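3.2 Student Collection Sessions

The second part of the course project asked students to record their own demonstrations with the hand-held gripper. Each pair signed out one gripper for two weeks and worked in ordinary rooms, at desks and shelves that had not been arranged for the purpose. Rafsan Begum prepared the task sheet, which listed 17 short tasks grouped by type of furniture. Drawer tasks were placed last, as pilot sessions in February had shown that students needed practice before working close to the sides of a drawer.

Students were told to leave the contents of each drawer as they found them. Papers, boxes and small packets were all accepted as target objects. A demonstration began with the fingers open above the drawer and ended when the object had been set down on the desk top or returned to its place. 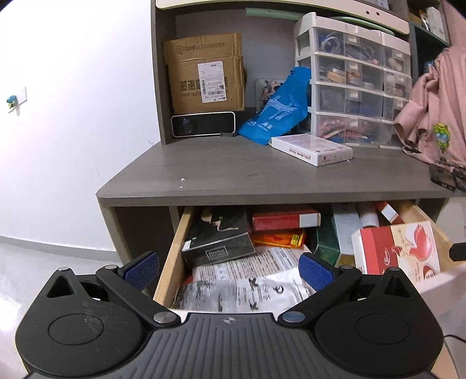
Figure 4. View from the hand-held gripper during a drawer task, with the fingers spread over an open drawer and a crumpled printed sheet at its front.

In total, the class submitted 2589 demonstrations, of which nearly 67 percent passed the first review without changes. Merja Aaltonen and one teaching assistant carried out this review using the Trakard labeling tool. Common grounds for rejection were a late start to the recording and a target object that could not be told apart from its neighbors. Thin, flexible items such as loose paper were rejected more often than boxes — a pattern we return to in Section 4.

Rejected recordings were sent back to the pair with a written comment, and one further attempt was allowed. Grades were based on the written report and the final set of recordings. The number of first attempts was not considered.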